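Getting More Out of Paper Towels, Napkins and Kitchen Rolls

July 27, 2018

Paper goods take up more cupboard space than almost anything else in a kitchen, and most households buy them without much thought. The tips below cover storing them, using less of them, and picking the right one for the job. They apply to any brand.

Buying

Check the sheet count before the price. A pack marked "6 big rolls" can hold less paper than a pack of four from another maker. The count is in small print near the bottom of the wrapper. Divide the price by the total number of sheets and you have something you can compare.

Half sheets are worth a little extra. A full sheet is more than you need for a coffee drip or a wet spoon, and people tear off a full one if that is all the roll offers.

Napkins are cheapest in the 600 packs sold for cafes. They are thin, one ply, and fine for lunches and wiping fingers. Keep a smaller pack of the thick kind for guests.

Storing

Keep rolls out of the cabinet under the sink. Damp gets in there even when nothing is leaking, and one slow drip from the trap will ruin a whole pack. A high shelf in a hall closet is better. Paper is light, so it can go where you would not want to lift cans.

Leave the plastic on until you need the roll. Opened packs pick up dust and, if they sit near the stove, grease. If your only space is close to the stove, put the rolls in a lidded tote.

Do not store paper next to laundry soap, scented candles or mothballs. It takes on the smell and passes it to anything you wrap in it.

In a garage, get the pack off the floor. A scrap of two-by-four under each end of the carton is enough. Mice like paper for nesting, so a metal can with a tight lid is the safest choice if you have had them before.

Holders

An upright holder needs a heavy base. The cheap ones tip when you pull with one hand. If yours does, stick a rubber jar opener under the base, cut to fit. For a light wire holder, glue a flat stone or a large washer to the underside first.

Wall and under-cabinet holders should go at least a forearm's length from any burner. Check the screws in April when you do the smoke alarm batteries. The pulling works them loose over a year.

If the roll spins too freely and dumps paper on the counter, squeeze the cardboard tube slightly out of round before you put it on. A rubber band wound around the rod does the same thing.

Using less

Put a stack of cotton rags where the towels are now, and move the towels one step farther away. Old T-shirts cut into squares work better than terry for most spills. Wash them with the bath towels and skip fabric softener, which leaves a coating that keeps cloth from soaking up water.

Save paper for these jobs: draining bacon, patting meat dry, oiling a skillet, pet accidents, and anything with raw chicken juice. Use cloth for the rest.

A paper towel that has only dried clean hands can be used again. Drop it in a jar by the sink and use it to wipe out greasy pans before washing. Grease that goes in the trash does not go down the drain.

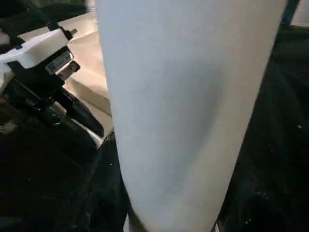
Plain white, soft and without shine.

Around the house

Lettuce: Wash, spin, then layer the leaves with dry paper towels in a box with a lid. Change the paper when it feels wet.

Corn silk: Wipe down the ear with a damp towel from the tip to the stem end. Most of the silk comes off in two passes.

Cast iron: Fold a towel into a pad, add a few drops of oil and rub until the pan looks dry. Put a clean sheet between stacked pans.

Seeds: To test an old packet, roll 5 or 10 seeds in a damp towel, put it in a plastic bag and leave it somewhere warm. Look after a week. If fewer than half have sprouted, buy new.

Windows: Paper towels leave lint. Use coffee filters or a rag of old bed sheet.

Wood furniture: Do not use paper on a polished top. Some kinds are rough enough to leave fine scratches.

Cardboard tubes: Flatten one end to make a crevice tool for the vacuum, or slit one lengthwise and slip it over a roll of gift wrap. Short lengths hold coiled extension cords. Write the cord length on the tube in marker.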